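Friday, after lunch. Dretard logbook, cloth group.

Carried on with the T-shirt task for the Skamville round. The rules sheet says the garment must start "in a natural state", which we have argued about for longer than we have spent on the fold. My working definition: dropped from waist height by someone who doesn't care. I am well qualified.

First hour went on single pick-ups with one gripper. Close the jaws on an edge, lift, hold, put down, start again. The pinch itself is fine now. What we don't have is any agreement on which bit to pinch. Half the group goes for the nearest edge and the other half goes for the highest wrinkle, and a policy trained on both will presumably hover between the two, like a guest choosing a biscuit. 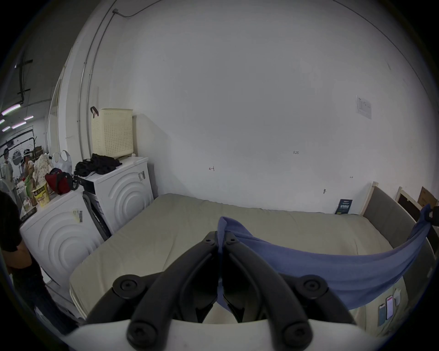
Brunside reckon we should stop arguing and always take the hem, as they did last term, and that a dull demonstration repeated is worth more than a clever one done once. They also said their first 60 takes were useless and they wished they'd binned them sooner. Annoyingly sensible. Hem it is, from take 19 onwards. Everything before that gets moved to the `mixed` folder and not spoken of.

After the break, two grippers. Agreed order, written down so that we can ignore it properly:

1. Spread the shirt, collar to the right.
2. One gripper on the near edge, lift a little, let the cloth hang before moving.
3. Second gripper comes in only when the first has stopped.
4. Fold, let go, both grippers clear of the cloth.

Step 3 is where it goes wrong. People have two hands and have spent their whole lives using them at the same time.
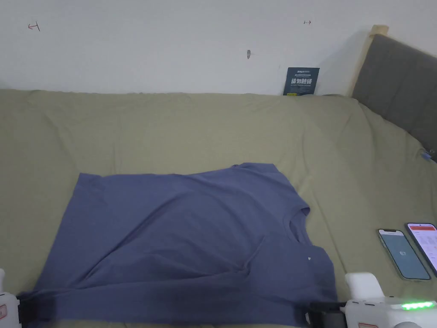
I timed a few of my own takes and I'm slower with the right hand than the left, despite being right-handed. I think I'm being careful with it. The left just gets on with things. For the next session I'll swap the order, so the left goes second, and see whether the pauses even out.

Other bother: take 12 of the new batch has a gap in the left gripper's log. The file is there and has a perfectly respectable size, it simply contains very little. Restarted the logger, redid the take, no gap. Cause unknown, so I've written "cause unknown" on the fault sheet under the other two.

Also tried the Shibata fold (sleeves in first, then halves) at the end. Lovely by hand. With grippers it is a way of moving creases from one side to the other. Parked until the plain half fold is dependable.
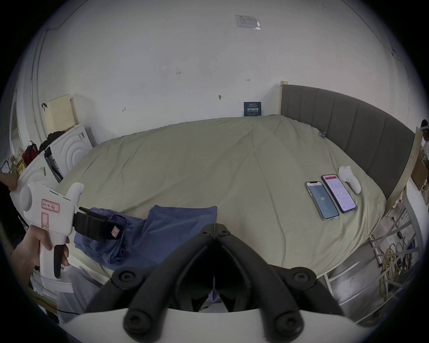

*Two-gripper work, blue garment at the near edge of the bed.*

To do before next time:

- rename the folder; it is still called `2206_final_final`
- ask Brunside how long they let the cloth hang
- check the clock offset between left and right logs
- new garment with a stiffer collar, if anyone will part with one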